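The last of the towels are finally folded, the kettle is on, and I have Opinions about shared laundry rooms. Feel free to skip this one if you have a washer in your own kitchen. (I am jealous of you and I hope you know it.)

So, when I moved here in December I made a promise to myself that I'd do laundry once a week like a grown woman. What I did instead was buy more socks. I kept buying socks until the drawer wouldn't close, and then I'd drag everything over in one go in the giant blue bag, bumping it down 19 steps and apologizing to whoever was coming up. My sister Lleucu Craddock, who visited for four nights and somehow washed her clothes twice in that time, told me I was living like a college freshman. She wasn't wrong!

The thing is, I was a little scared of the machines. Back at the old place on Trurnard I'd had the same rattly top loader for years and I knew all its moods. You lifted the lid, you threw things in, you kicked it gently on the spin. Everything here is big and gray and shiny with a round door on the front, and the instructions are mostly in Chinese, and mine is still at the level of ordering noodles. I knew "pull" though! It's on the door. I was absurdly pleased with myself until I noticed the English under it.

Same row of machines in all three of these, by the way:

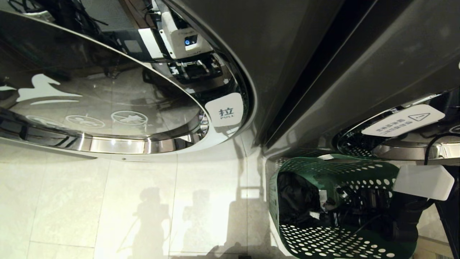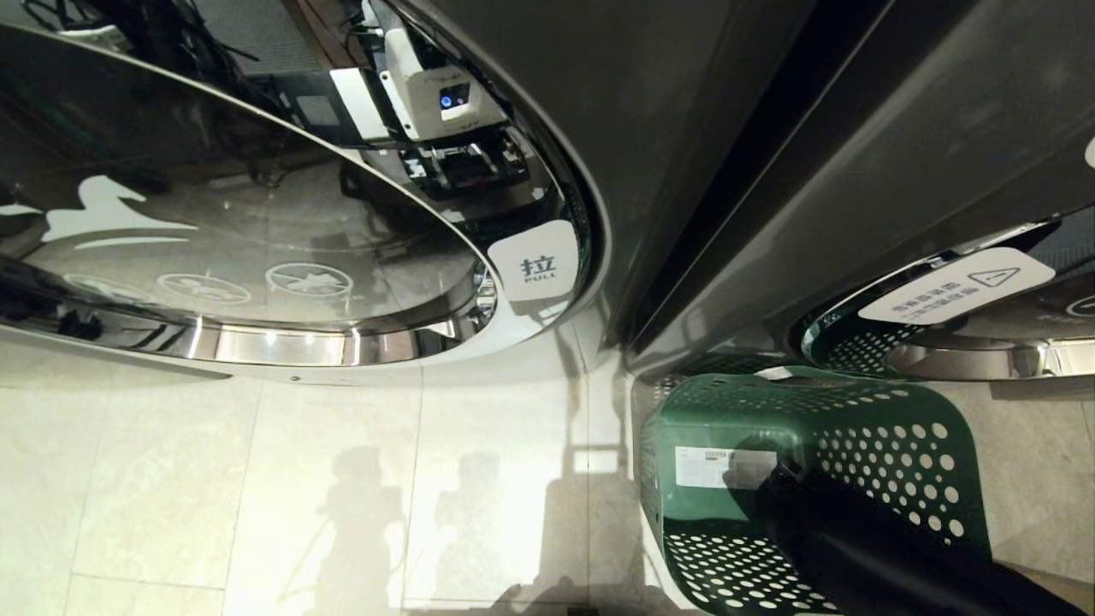
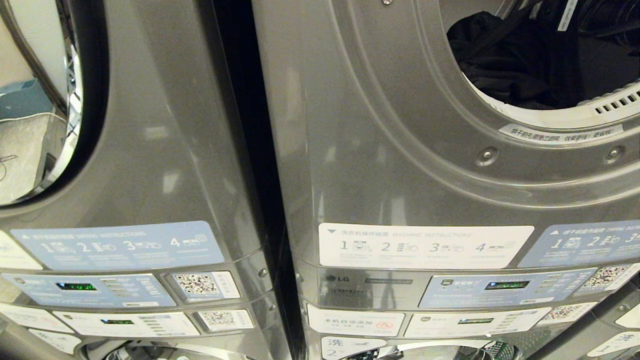
Anyway, my new system. I go early, before seven if I can stand it, and I take two small bags instead of the one giant one. Darks in one, everything else in the other. I used to sort on top of whatever flat surface I could find, and I lost so many socks that way (there's a green one I still think about). Now I sort at home, on the bed, with the radio on, and it takes no time at all.

The second part of the system is pockets. I check every single pocket. I learned this the expensive way, with a lip balm and a pale gray cardigan that I really loved — the Ollora one with the wooden buttons, if you remember it from the fall posts. Lip balm does not come out. I tried dish soap, I tried baking soda, I tried leaving it in the sink overnight and hoping. The cardigan is now for gardening, and I don't have a garden.

Third, I don't stuff the dryer anymore. I used to think a dryer was like a suitcase and if the door shut, it was fine. My neighbor Karim Nseir set me straight on that one after watching me feed coins of my own patience into the same damp jeans for a second round. He does his sheets completely alone, nothing else in with them, and they come out without that horrible twisted rope in the middle with one wet pillowcase hiding inside. I tried it last week and he's right, and I've told him so, and now he wants to tell me how to descale my kettle too.

I've gotten pickier about what goes in there in the first place. T-shirts, towels, pajamas, yes. Leggings and anything with straps go on the rack by the window at home, because straps tie themselves around everything else and I once spent a good ten minutes freeing a tank top from a hoodie. My rack holds 8 shirts if you're clever about hangers, and I am getting clever.

What I still haven't solved is the folding. I can wash, I can dry, I can carry it all back up, and then the bags sit on the chair until I've worn my way down to the bottom. Lleucu says to fold while it's warm and put it away before sitting down. I sat down to write this, so you can guess how today went — the towels made it, everything else is still in the bag.

If you've got a trick for fitted sheets, please leave it in the comments. I've watched the videos. Mine still goes in the closet as a ball.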